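Plirov Opens Orders for Starwood 2 Wireless Headphones
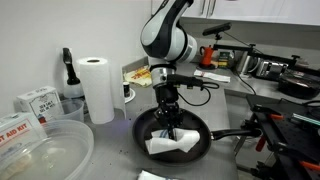 Early buyers at Ginetley, the first store chain to carry the Starwood 2, say the new over-ear headphones feel lighter than the first model and stay put on a walk. One asked for a longer cable in the box.

Plirov begins shipping in February at $63. The Starwood 2 runs for almost 30 hours on a charge and connects to two devices at once – a phone and a laptop, for instance. Noise reduction can be turned off with a button on the left ear cup.

The headphones come in gray and dark green. Ear pads are sold separately.

Orders are open now at all Ginetley stores and on the Plirov website.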